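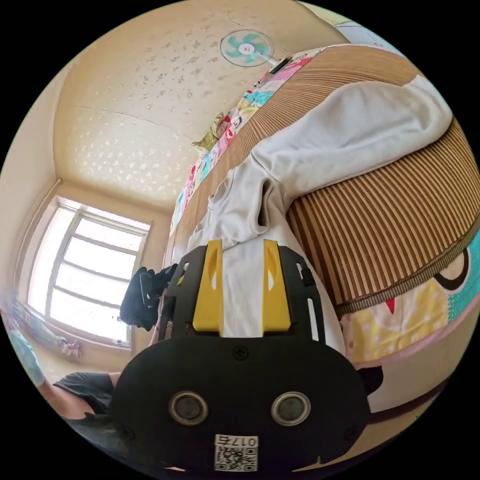
Yellow fingers over a white garment on the bed, bright window behind.

Gripper pose jumps near a bright window - tracking or time sync?

Posted by Somkiat Saengthong, April 3, 2023

Hello all! I'm putting together a cloth folding set for a small project called Chuensuk, and I'm having great fun with it, but one room is beating me. I record with the hand-held gripper, run the video and the motion data through Trement to get the gripper's path, and then train a small policy on the result.

In this bedroom the path is lovely while I reach for the shirt, then it leaps sideways by the width of a hand and carries on as if nothing had happened. I've got 117 takes from the room and most of them do it at least once. The kitchen takes from March, same settings, are clean.

My first thought was time sync between the video and the motion sensor. I tried shifting the offset by 2 frames each way and the jump moved a little but didn't go. My second thought is the view itself. There's a window with strong daylight coming in, and the mat on the bed is all narrow stripes that look the same wherever you are on it. Does anyone know which of these Trement minds more? And is there a way to save the takes I've already got? I'd love not to record them again!

Nantana Boonchu

Oh, I like this one, I had nearly the same trouble with a bamboo mat! My money is on the stripes. The tracker picks small patches and looks for them again in the next picture, and on a mat like that one patch matches its neighbour just as well as itself. If the real match is lost for a moment, it grabs the wrong stripe and the whole path steps across. A bad time offset usually looks different - you get a wobble on every quick turn, and slow parts stay fine.

Quick check: plot the number of matched points against time and put the path underneath. If the jump sits right where the count drops, you have your answer. In one of my bad takes it happened at frame 2318, just as the window filled a corner of the view and the exposure changed.

For the takes you have, try these in order. Mask out the gripper and fingers first if you haven't, they move with the camera and only confuse things. Then build one map of the room from a slow walk round with plenty of fixed things in it (the fan stand, the window bars, the corner of the ceiling) and ask Trement to place each take in that map instead of starting afresh. That rescued most of mine. Keep the fan switched off for the walk, and don't let the shirt into the map, as it changes shape every time you touch it.

Anything that still jumps, I'd cut at the jump and keep only the clean side. A policy learns a sideways leap very happily!

alari_fan

just close the curtains. or use Peltunex, never had a jump with it

Somkiat Saengthong

Thank you Nantana! Plotted it for a handful of takes and the count falls off a cliff at every jump, so stripes and glare it is. Doing the slow walk next and will post the map settings once I have them. alari_fan, does Peltunex read Trement's camera calibration file, or would I need to redo that?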